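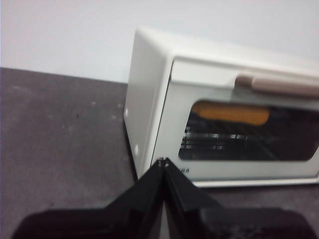
Shamim Sial asked me last time why a small oven needs a talk at all, if you only push bread in and take bread out. I start with this question. Wait for the laughing, then go on.

My answer: in the Forkham kitchen we share one toaster oven between 38 people. It lives on the counter, so what is next to it matters as much as what is inside.

Say slowly: leave free space on both sides and behind. No paper towels on top. Crumbs out every evening, also when you are tired.

Then the cord. People look at the door and the glass, and they forget the back. Ask the room who has looked at their cord since January. (Give them time, do not help.)
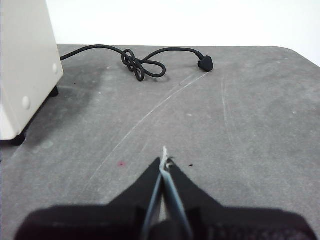
Slide 2: Cord and plug on the tabletop, with the knot still in it.

Explain: a cord in tight loops can get warm when the oven is working. Open the loops before you plug in. Hold the plug when you pull, never the cord.

Tahira Mengal will pass around the old cord from Istberg here. If there are questions about extension cords, say that we do not use them for ovens, and go to the cleaning part.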